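3.2 눕혀진 가방, 서 있는 가방

가사 정리 연구에서 노트북 가방은 늘 대접이 애매했다. 옷도 아니고 그릇도 아니며, 문구라고 하기에는 너무 크다. Grabner의 분류표에서 가방은 '기타' 항목에 들어 있는데, 이 항목에는 우산과 고장 난 체중계도 함께 있다. 본 연구는 가방을 그곳에서 꺼내 주는 것을 소박한 목표로 삼았다.

조사는 Clitmont의 50가구를 대상으로 12월에 진행되었고, 정리 일지 632건이 수집되었다. 참여자는 작업대 위의 물건을 각자의 기준으로 치운 뒤 그 순서를 적었다. 일지에서 가장 자주 등장한 동사는 '놓다'도 '접다'도 아닌 '일단 두다'였다. 본 논문에서는 이렇게 일단 두어진 상태를 '임시 배치'라고 부른다. 심사 과정에서 더 학술적인 용어를 권고받았으나 찾지 못했다.

임시 배치의 특징은 서로 볼일이 없는 물건들이 한 면을 나눠 쓴다는 데 있다. 그림 2의 탁자에서는 회색 천 노트북 가방이 중앙을 차지하고, 바구니와 옷걸이, 구겨진 남색 천은 그 뒤쪽에 놓여 있다. 가방이 가장 넓은 자리를 얻은 데에 별다른 공적은 없다. 납작하게 눕히면 어떤 가방이든 그만큼의 면적을 요구한다.

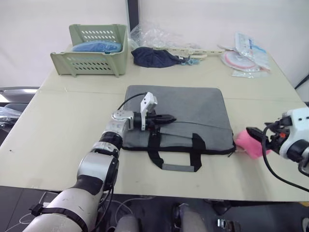
그림 2. 크림색 탁자 위의 임시 배치. 중앙은 노트북 가방, 뒤쪽 왼편은 연녹색 플라스틱 바구니.

Waltraud Lüthi는 초고를 읽고 눕힌 가방을 곧바로 미정리로 분류하는 데 반대했다. 가방은 손잡이가 손에 닿는 쪽을 향하면 이미 절반은 정리된 것이며, 세워 두기를 고집하는 사람은 가방이 넘어지는 소리를 충분히 들어 보지 못했다는 의견이었다. 저자들은 이 지적을 받아들여 코딩 기준에 손잡이의 방향을 추가하였다. 그 결과 일지 전체를 다시 읽어야 했고, Lüthi에 대한 감사의 표현도 한 차례 수정되었다.

새 기준에서 가방은 자세(눕힘, 세움, 걸림)와 손잡이 방향에 따라 기록된다. 바구니에는 같은 방식을 적용하지 않았다. 바구니는 대체로 제 바닥으로 서 있고, 논란은 그 안에 무엇을 넣을지에서 생긴다. 접은 물건이 하나라도 들어가면 참여자들은 바구니를 '사용 중'으로 적었고, 이후 다른 종류의 물건을 넣기를 꺼렸다. 옷걸이는 더 까다로웠다. 걸 곳이 없는 면 위의 옷걸이는 정리 도구인지 정리 대상인지 참여자 사이에서도 의견이 갈렸으며, 본 절에서는 이를 두 범주에 모두 넣고 중복 집계를 감수하였다. 천 종류의 처리는 3.3절에서 다룬다.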